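Lestgate Residents' Association
Minutes of the August general meeting
Held in the ground floor meeting room, 7:00 p.m.

Chair: Fidel Gallardo
Minutes: Leandro Ledesma
Quorum was confirmed at 7:04 p.m.

1. Minutes of the previous meeting
Approved with one correction. Under item 5, "north stair" should read "north riser." No other matters arising.

2. Shared laundry room: water and drainage
The chair presented the meter readings for the laundry branch line. Consumption for the quarter was 2,166 cubic feet, against 417 for the janitorial sink and hose bib on the same floor. The laundry branch was metered separately for the first time this quarter, so there is no earlier figure to compare.

The Plosetti report on the floor drain was circulated in advance. It found a partial obstruction downstream of the trap and a missing cleanout cap. Plosetti quoted $165 to clear the line and replace the cap. Work on the standpipe behind washer 2 was quoted separately and is deferred until the line has been cleared and the flow retested.

Motion to accept the $165 quote. Seconded. Carried without objection.
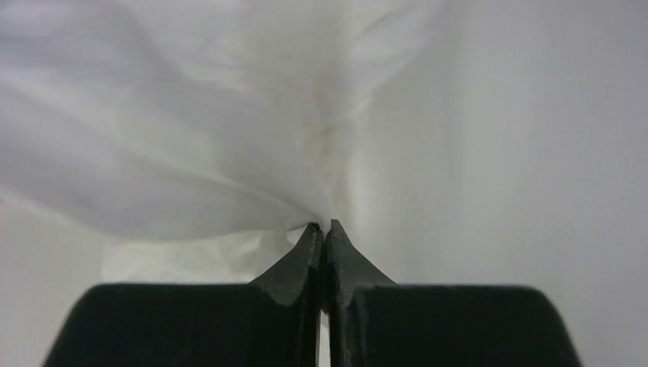 A resident of the third floor asked whether the drain work would close the room. The chair replied that the washers would be off from 9:00 a.m. to noon on the day of the work and that the dryers could stay in use. Notice will be posted on each landing and on the laundry room door.

3. Dryer exhaust
The common exhaust duct was last cleaned before the present dryers were installed. The manufacturer's manual calls for an annual cleaning where several machines share a duct. Drying times on dryer 3 have lengthened, and its lint screen has a tear along one side.

Agreed:
Replacement screen to be ordered for dryer 3.
Duct cleaning to be quoted by Plosetti and by Nistlow, with both quotes tabled at the next meeting.
Dryer 3 to remain in service with a new screen. If the long cycles continue, it is to be taken out of service.

4. Revised laundry room rules
The draft was read clause by clause. Clauses 1 to 3 (hours, booking sheet, removal of finished loads) were adopted as written. In clause 4, the waiting period before another resident may remove a finished load was changed from ten minutes to twenty.

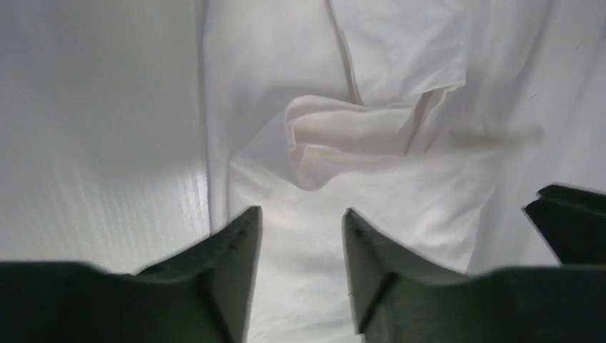
Clause 5 deals with load limits and drew the most discussion. The draft gave a limit by weight only, and several residents objected that there is no scale in the room. L. Ledesma proposed a second limit by type of item, under which bulky articles are washed singly. A large piece of white cloth would count as one bulky article and would go in without other items. Amended wording was adopted: "Sheets, tablecloths, curtains and similar large pieces are to be washed one at a time in the small machines." The large machine is exempt and may be filled up to 80 percent of the drum.

Clause 6 (dyeing and bleaching) was referred back for redrafting. The present text prohibits bleach in one sentence and limits it in the next.

5. Card reader
Tshabalala, the card system supplier, has confirmed that the reader can be set to refund a cycle that stops before the rinse. The change is made remotely and carries no fee. The chair will request it in writing. Residents holding old cards should exchange them at the office before the setting is changed, as refunds cannot be written to the old type.

6. Other business
The folding table has a loose leg. F. Gallardo to tighten or replace the bracket.
A request for a second clothesline on the roof was noted. The roof membrane warranty must be checked first. L. Ledesma to obtain a copy.

7. Action items
F. Gallardo: accept Plosetti quote; post notice; table bracket; letter to Tshabalala.
L. Ledesma: order lint screen; request duct quotes; redraft clause 6; roof warranty.

Meeting adjourned at 8:25 p.m.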